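Prerow's second album, Sina, was cut to tape in July at Rizk, a converted dairy outside town, and will be issued by Vollton in a vinyl run of 1,000. The band tracked all nine songs live, with vocals added later.

Engineer Ghassan Twal kept 51 minutes of music from over 799 minutes of reels. The final sequence runs to two sides, so 104 seconds of organ drone were trimmed from the closing track.

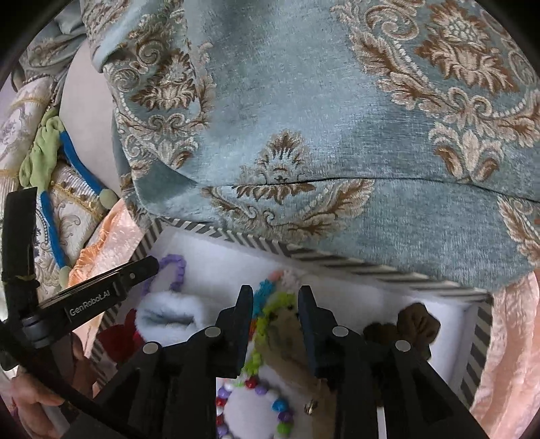

Why record to tape at all?

Twal's machine has eight tracks, and the band wanted to settle the drum and bass balance before the take.

Drummer Ayman Hattar used a single kit tuned low, with two microphones overhead and one on the kick. The digital edition keeps the full drone.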